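**Mug storage that doesn't eat the whole counter??**

**tiawragg**
Moved in April, kitchen is tiny. One run of counter, two cabinets, thats it. Mugs currently live in a stack by the sink and I chipped my favorite one yesterday. Hooks under the cabinet? Tree thing? Drawer? Landlord says no drilling. Need ideas before my mom visits and brings MORE mugs.

**kdtomoana**
Drawer. Mugs upside down on a bit of liner. Done.

**tiawragg**
I have one drawer. It has forks in it.

**banwj**
Mug tree. Small footprint, no holes in anything. I paid 18 bucks for mine, Drarberg brand, had it for years. Only complaint - tips if you load one side first. So load both sides.

**kdtomoana**
Mug trees are dust collectors. Also you knock them every time you reach for the kettle. Had one, gave it away.

**banwj**
Then don't put it by the kettle?

**kdtomoana**
In a tiny kitchen EVERYTHING is by the kettle

**daeun_c**
Kane has a point about knocking into them, but there are racks where the mugs lie sideways instead of dangling by the handle. Much steadier imo. Mine's a Burnedbridge one, cost more than it should have. Holds straight sided mugs fine, the fat round ones not so much. Measure your mugs first!! I didnt and sent one rack back.

**tiawragg**
Sideways how? Like wine bottles?

**daeun_c**
Sort of yeah. One above the other. You grab from the top.

**banwj**
Sounds like you'd have to take the top one off to get the bottom one

**daeun_c**
No, they slide out on their own. At least on mine. Can't speak for every rack.

**kdtomoana**
Or own fewer mugs. I have two.

**tiawragg**
I have 12 and I love them all equally. Ok not equally. But I'm keeping them.

**aidan.daly**
Coming in on daeun's side. Lived in a place with 80 cm of counter for a year and the thing that helped was leaving only daily stuff out. Couple of mugs, one plate, one bowl, board. Rest went in a box on top of the fridge. Swapped them when I got bored. Felt silly, worked great.

**banwj**
A box on the fridge is how you lose a mug to gravity

**aidan.daly**
Box had a lid, Woo-jin. Never lost one.

**tiawragg**
Ok the swap idea I kinda like. Aidan do you still have the rack? Does it look ok just sitting out or is it clutter?

**aidan.daly**
Rack question - yes, still using one, and I think it looks fine out as long as the mugs go together. Pastels are easy, they all get along. Wood post, pegs, white wire frame, and the three on it are purple at the top, then light blue, then pale green. Folded cloth goes right next to it so theres always one handy. Plate and bowls stay out too, board over on the other side. Measure yours before you buy, like daeun said.
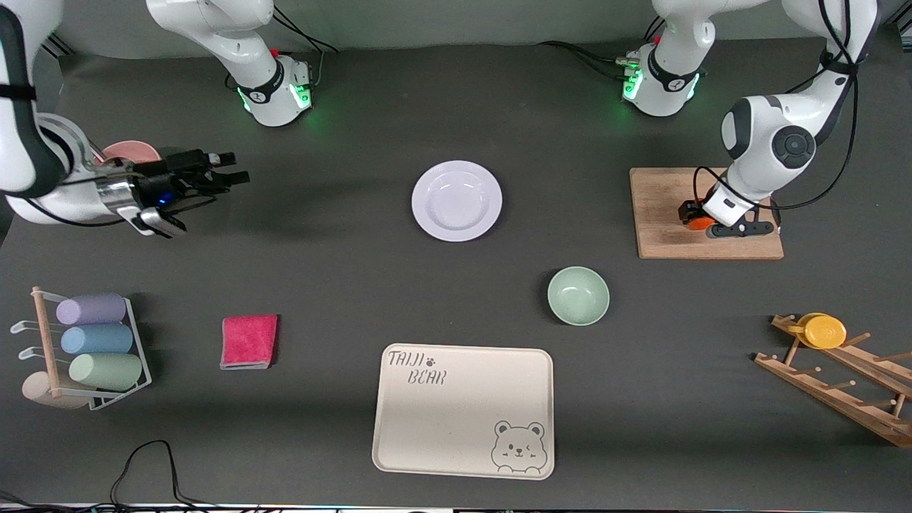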